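Descaling interval for a small boiler with hard water

Forum > Water and Heating > Point of use

rsibiya
Posted 10/24/24

I look after the break room at a small office outside Sauerland. We have an under-counter hot water unit, a Soltarard, with a three-liter tank and no filter. The supplier's water report gives hardness at 400 ppm as calcium carbonate. The manual says to descale "as required", which does not help me write a maintenance schedule.

Current symptoms: recovery time after a full draw is up from 20 minutes to 26. Outlet temperature is unchanged. There is a white film on the surface of black tea after it stands for a while.

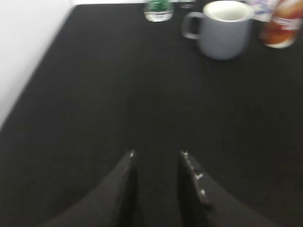
Does a longer recovery time mean the element is failing?
Scale on the element is the more common cause, and you can check by descaling and timing the same draw again.

That second line is what the installer told me on the phone. I would like a second opinion before I drain it.

Kohlhase_H
The installer is partly right. Scale insulates the element, so the sheath runs hotter. In a fully immersed electric unit, though, nearly all of that heat still ends up in the water. A jump from 20 to 26 minutes is a lot to blame on scale alone. Measure the element resistance cold, with the supply isolated and the leads off. If it has two elements in parallel and one is open, you will see it right away.

schmieder_r
Disagree with Hildegard on the emphasis. Scale can make the thermostat or the thermal cutout cycle early if the sensor sits close to the element. The element then spends part of the heating period switched off. I have seen that on two units of this size. Resistance was normal on both, and both went back to their original timing after citric acid.

Kohlhase_H
Fair, if the sensor is close to the element. On a lot of tanks it is in a separate pocket higher up. Ruan, where is yours?

rsibiya
Separate pocket, halfway up the side. The element is a single loop at the bottom. There is also a cutout clipped to the element flange.

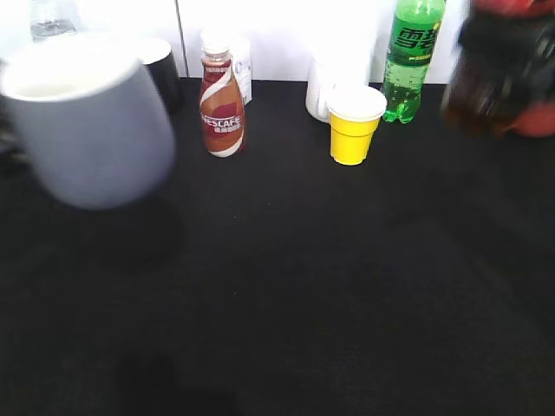

I put a clamp meter on the supply and watched one full heating cycle. Current dropped to zero twice before the water reached set point, then came back without me touching anything. Between the drops it was steady and matched the rating plate.

schmieder_r
Then it is cycling on something that resets itself. I would look at the cutout first. Check the part number, as many flange cutouts are manual reset and yours plainly is not.

oyelaran
Before anyone opens the tank: what is the acid going to touch? Citric is fine on stainless. It is not kind to bare aluminum or to plated brass fittings if you leave it overnight. The usual mix is 500 grams to ten liters, so scale that down for your tank. Warm, not boiling – hot citric acid in very hard water can leave calcium citrate behind, and that is harder to remove than what you started with.

Ilse_S
I use the Jaltwood powder, which is sulfamic acid. Works faster and leaves less residue. Rinse three full tanks afterward.

oyelaran
Sulfamic is fine too. Gloves and eye protection, and keep it well away from bleach.

rsibiya
Tank is stainless, fittings are brass. I went with citric, 45 minutes at hand-warm, then drained and rinsed until the pH strip matched the tap.
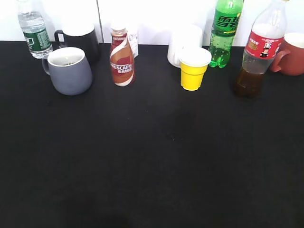
Recovery time is now 21 minutes from the same starting temperature. Current stays on for the whole cycle. What came out was mostly flakes, with a hard cake around the foot of the element next to the flange.

Kohlhase_H
That supports Rosemarie's version. I would still log the resistance now so you have a baseline.

Ilse_S
The film on the tea will come back. That is calcium and bicarbonate reacting with the tea, and descaling does nothing for it. You need a softening cartridge ahead of the unit. Gruretti makes one that fits under the counter.

schmieder_r
A cartridge at that hardness will exhaust quickly. Work out the cost per liter before you buy. For one small tank I would just descale on a timer.

rsibiya
Going to time the same draw again at the end of November and set the interval from that. Resistance is logged on the inside of the cabinet door. Still undecided on the cartridge.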